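# Teaching by demonstration: questions we keep getting at Drolham

**Can you really teach a robot a job by showing it?**
Sometimes. Tarek Ashour ran 66 demonstrations of one task by remote control and threw out 8 because he'd fumbled them himself. The robot copies fumbles too.

**Is guiding it by hand better?**
It's easier on the operator. Your arms get in the way of its cameras, though, and the sales leaflets tend to skip that.

**Isn't this new?**
Less than you'd think. Factory arms were at work in 1961, and people were leading machines through motions long before anyone called it learning.

**How long can one person keep going?**
We stop after 4 hours. Past that the demonstrations get sloppy, whatever the operator tells you.

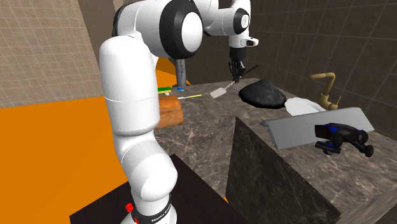

**Does a robot trained in simulation work in a real kitchen?**
Don't count on it. Friction and lighting are rarely right in a simulator, so plan to record real demonstrations too, and test on those before you believe any success rate.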